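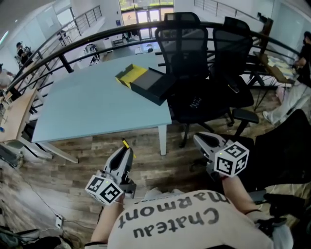 Our part of the Litberg project was looking after the hand-held grippers, and I started out doubting the upkeep sheet we were given. It says to re-seat the marker cubes every 12 sessions. Why 12? Pascal Frerichs asked and got no answer. Each of the two grippers carries a white cube with black square patterns and a small green light, and the sheet treats that light as proof the unit is fine. I don't buy it. In December we had a cube sitting crooked on its mount with the light still green, and the tracking drifted all afternoon. Lieselotte tightened the mount and the drift got smaller. It didn't go away.

We also swapped the jaw pads on one unit only. The supplier claims 1,000 closes per set. Ours were glazed well before that, though our log has gaps, so I wouldn't lean on it. Next term's group should check the mount by hand before each session and write down what they find.

Home Projects Reports Staff Search

Contact: Frauke Hagedorn, Litberg project | Back to top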